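FOR IMMEDIATE RELEASE

Grillden opens Saturday fold-and-mend sessions in the Flimotside lounge

FLIMOTSIDE — Grillden, the household textile reuse shop, is starting free drop-in folding and mending sessions in the ground floor lounge at Flimotside this November. Doors at 10 a.m. Saturday. No booking. Bring a blanket, a throw, a tablecloth, whatever has been sitting in a heap on the end of the bed.

The sessions grow out of the Yagi blanket drive, which wrapped up last month with 3,833 pieces collected. Well over what was planned for. Most went straight out to families and shelters in the area. What was left — mainly plaids, fleece throws and odd-sized wool — needs sorting, small repairs and a proper fold before it can go anywhere.

"People kept asking us how to get a big throw to lie flat on a shelf," said Anayeli Pacheco, who runs the program for Grillden. "It's a fair question. Most of us learned on towels. A blanket is a different animal, and a fringe makes it worse."

What happens at a session

Each one runs 50 minutes. First part is folding: find the corners, match the long edges, smooth from the middle out, fold in thirds. With plaid you get help from the pattern, line up the stripes and the edges mostly follow. Second part is mending, hand sewing only. Pulled threads, loose hems, small holes, labels coming away at one corner. Needles, thread and scissors provided. Left-handed scissors too, after last time.

Anything past a hand repair gets tagged and set aside for the Grillden workroom. Expect a two week wait, possibly longer before the holidays.

Grillden will also hand out the Huvov fold card, a one-page guide with drawings for the five most common blanket sizes. Print run of 2,000, free while they last. The card is in large type and has a seperate panel on the back for fitted sheets, which was the most requested item by a long way.

The room

The lounge was picked over the main hall on purpose. Carpet underfoot, so a dropped blanket stays clean enough. Low noise. Round tables, so people can work from any side and reach across to a neighbor when a king-size needs a second pair of hands. The red chairs everybody knows from the old reading room are staying put. They are lighter than they look and pull out easily when you would rather stand to fold, and plenty of people do.

Pacheco said the smaller tables change how the folding gets taught.

"You can't spread a full throw out on one of those, it hangs over or it bunches. So you learn to do it in stages, the way you would at home on a kitchen table or a corner of the couch. Start with it in a lump, find one edge, go from there."

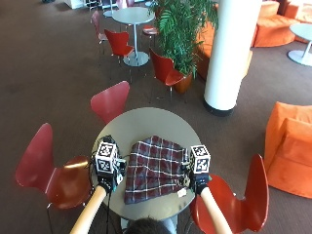 Sessions are open to adults and to kids ten and up with a grown-up along. No sewing experience needed. Regulars from the Yagi drive are welcome back and can go straight to the sorting shelves if they prefer.

Donations

Blankets and throws can be dropped off during any session or at the Grillden counter on weekdays until 6 p.m. Please wash first. No pillows, no comforters, no electric blankets. Bags should be light enough for one person to carry. Grillden has 110 shelf spaces at Flimotside and expects to fill them fast, so the drop-off may close early on busy days. Check the notice on the lounge door.

Finished pieces go out in bundles of two, one heavy and one light, tied with cotton tape. The tape is reused as well so please hang on to any you have at home from the spring bundles and bring it back.

Getting there

Use the side entrance, the front doors are closed for step repairs. Ramp is on the left. Street parking only on Saturday, the rear lot is taken by the produce market untill 1 p.m. Coffee is available down the hall but please keep cups off the work tables.

Media

Reporters and photographers are welcome at any session. Please check in at the lounge desk first and ask people before taking their picture. Anayeli Pacheco is available for interviews after 11 a.m., once the first group is finished, or by phone through the Grillden front counter on weekdays.

About Grillden

Grillden collects, repairs and passes on household textiles — blankets, table linens, curtains, towels. It runs the Yagi blanket drive each fall and publishes the Huvov series of home care cards.

ENDS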